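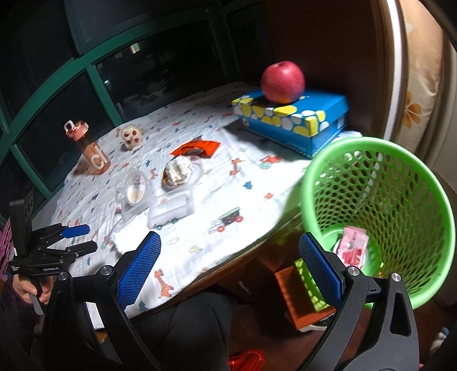 From: Kerttu Rissanen
To: family-history list
Date: September 2020
Subject: Re: the Jalton parish index

Orvokki Rissanen wrote:
> Has anyone gotten any use out of the new Jalton index? I tried
> it for our Pitkänen line and gave up after an hour. Half the
> farm names look wrong to me.

Oh, don't give up yet! I've been in it every evening this week and I love it. The trick is to skip the name search completely and browse by farm (the little menu on the left, easy to miss). There are 1,481 entries so far, and 416 of them are people who moved in from somewhere else, with the old parish written next to the name. That's how I finally found Great-grandma's brother, the one who vanished after the mill closed. He was in Namow the whole time!

You're right about the spellings. The clerk wrote Jisden six different ways, my favorite being "Gisten," and whoever typed it up kept every one of them. I'm glad they did, but you do have to try them all.
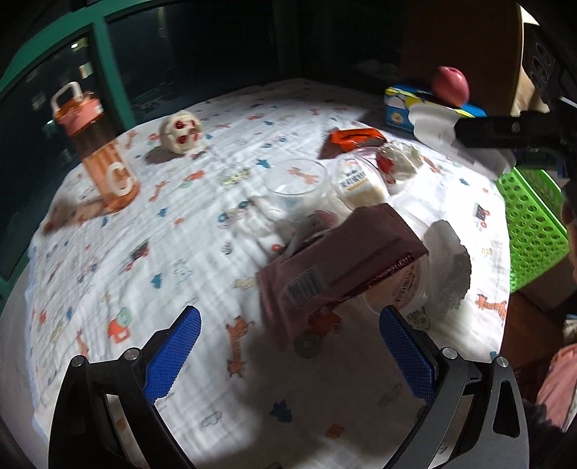
The printed cloth on the round table.

One question back to you: do you still have the letters from the Pitkänen cousins? I have a baptism with two godparents I can't place, and one of them might be the aunt who signs with just an initial. Scans are fine, even crooked ones.

I also want to go through the 20 loose pages at the end of the burial book, which aren't indexed at all. If anybody reads old handwriting better than I do, please write to me off list and we can split them up.

Kerttu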